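Imprimir | Enviar por correo electrónico

Análisis: canasta portátil Tunstall de Prornmont

Por Kidus Worku
martes, 12 de agosto de 2025

La Tunstall es la canasta portátil de gama media de Prornmont, destinada a escuelas y clubes de categorías formativas. Cuesta 1098 euros sin transporte. La probamos durante 15 sesiones en el pabellón de Basside, con grupos de minibasket y un equipo cadete femenino, siempre sobre parqué y con balones de las tallas 5 y 6.

El conjunto llega en dos bultos: la base con el mástil y, aparte, el tablero con el aro. El montaje requiere dos personas y una llave de vaso que no se suministra. Las instrucciones son correctas salvo en el paso 9, donde el dibujo muestra invertida la abrazadera superior. Si se monta así, el tablero queda ligeramente inclinado hacia delante y hay que desmontar el brazo completo.

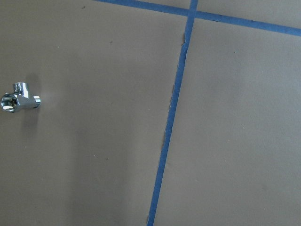 Pieza cromada en forma de T sobre fondo marrón.

La base admite 80 kg de lastre, en agua o arena. Con agua, el mástil oscila de forma visible tras un tiro fuerte al tablero y tarda en estabilizarse, lo que molesta en los ejercicios de rebote continuo. Con arena la oscilación se reduce a un nivel aceptable para cadetes. El tapón de llenado es pequeño y conviene usar embudo. El acolchado frontal cubre bien la base, pero deja sin proteger las esquinas traseras. 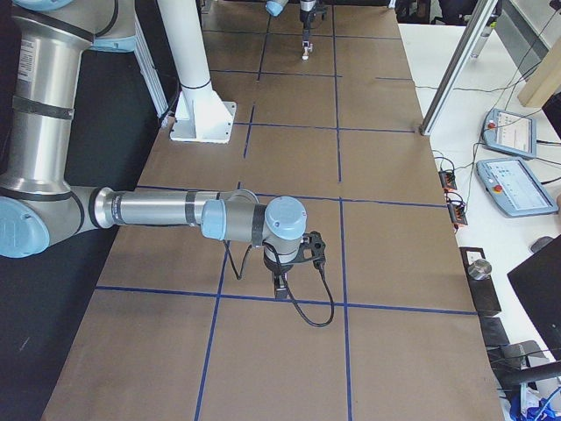

¿Puede regularse la altura con el lastre puesto?
La altura se modifica con la manivela posterior, sin vaciar la base ni retirar el acolchado. Conviene bloquear antes las ruedas.

El paso de minibasket a altura reglamentaria lo hace una sola persona. La escala grabada en el mástil coincide con nuestra medición en las dos posiciones extremas; en las intermedias marca algo menos de la altura real. Para entrenar no tiene importancia. Para un partido oficial habría que medir con cinta.

El aro basculante cede cuando el jugador se cuelga y recupera la horizontal sin holgura. El muelle viene demasiado tenso de fábrica. En las primeras sesiones los tiros cortos salían rebotados con mucha fuerza y las jugadoras cargaban el rebote un paso más lejos de lo habitual.
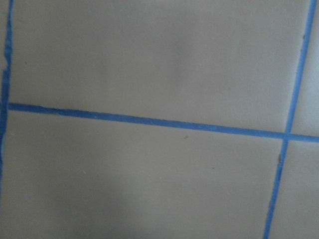 Después de aflojar el tensor media vuelta, el comportamiento se acercó al de las canastas fijas del pabellón. El tablero, de policarbonato, devuelve el balón con menos viveza que uno de vidrio, sobre todo en las esquinas superiores. La red de serie es fina y se enrolla sobre el aro con facilidad. La sustituimos por una de trenzado grueso.

El transporte es el punto débil. Las dos ruedas delanteras son fijas y obligan a maniobrar en arco para entrar en el almacén. La Enmont, que usábamos antes, gira sobre sí misma, aunque su mástil es menos rígido. 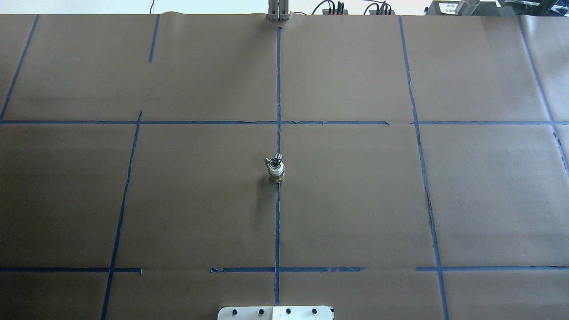
Valoración

Recomendable para entrenamientos hasta categoría cadete, con lastre de arena y el muelle reajustado. Para equipos sénior el mástil se queda corto de rigidez. Prornmont vende por separado el acolchado trasero, que a este precio debería venir incluido.

Imprimir | Enviar por correo electrónico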